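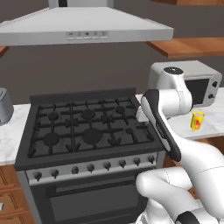

Fig. 1. Gas range with cast-iron grate.

Heat and Cooking – Notes for Unit 2
S. Magsi, Intro Food Science

Read before lab. Bring the Clusus worksheet, the one with the blank table on the back. Last week's is fine if you left it empty.

Three ways heat gets into food

Conduction – direct contact. Pan to steak, outside of steak to inside of steak. Slow through food because food is mostly water and water is a poor conductor. Fast through copper and aluminum, slower through iron, slowest of the common pans is stainless. Most stainless pans have an aluminum layer in the base for exactly this reason.

Convection – moving fluid carries the heat. Boiling pot, oven air, hot oil. A fan oven cooks quicker at the same dial setting, more hot air going past the surface each minute. Thick sauce convects badly, so the bottom scorches while the top is lukewarm. Stir it.

Radiation – no contact, no fluid. Broiler, toaster, coals. Dark surfaces absorb more, shiny ones reflect. Dark cookie sheet = darker cookie bottoms. Distance matters a lot, one rack position is a big change under a broiler.

Most real cooking is all three at once. On the quiz, say which one does most of the work and where.

Specific heat vs. conductivity

People mix these up every single year. Specific heat = how much energy to raise the temperature of a given mass. Conductivity = how quickly energy moves through it. Cast iron: middling conductivity, but pans are heavy so they hold plenty of heat once they get there. Thin aluminum pan: heats up quick, drops quick when you put cold food in. Mass matters as much as material. Write that down.

Worked problem (did this on the board too fast, sorry)
Water, 1000 g, room temperature to boiling. Energy = mass x specific heat x temperature change. Then divide by the power of the heater. For a 1000 watt hot plate with no losses you should get between five and six minutes. Real time is longer – heat goes into the pot, the air, the steam. Lid on cuts the steam loss, which is the big one.
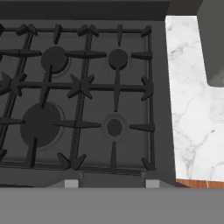
If I turn the burner up under boiling water, does the pasta cook faster?
The pasta cooks at the same speed, pretty much. Water at a full boil is already at its boiling point and extra heat just makes more steam.

Same idea explains altitude. Lower air pressure, lower boiling point, so beans take forever in the mountains. Pressure cooker goes the other way. Salt raises the boiling point by such a tiny amount you can ignore it in a kitchen.

Browning

Maillard reaction – amino acids plus reducing sugars, needs a fairly hot surface. Wet surface can't get much above boiling, so no browning till the water's gone. Pat meat dry. Don't crowd the pan. Caramelization is differnt, sugar only, no protein, generally hotter. Onions do some of both.

Frying oil: Martim's group had theirs at some 390 F on the chart, too hot for most things. Outside went dark, middle was raw. Too cool is bad also, food sits there and comes out greasy. Let the oil recover between batches.

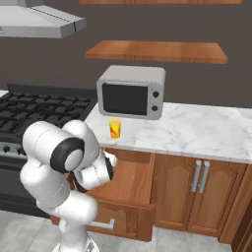 Carryover – food keeps cooking after it leaves the heat. Outside is hotter than the center, heat keeps moving in. Bigger the roast, bigger the effect. A thin fish fillet hardly has any. Pull the roast early and rest it, check the center with a probe thermometer and not the edge.

For lab
Same mass of water in each pan, same starting temp. Write the starting temp down, half of you forgot. Record every minute untill boiling. Plot temperature against time and mark where the line goes flat. One sentence on why it goes flat. Irfan Arain has the thermometers, sign one out and bring it back.

Reading: the chapter on heat, skip the microwave section, we do that in the next unit.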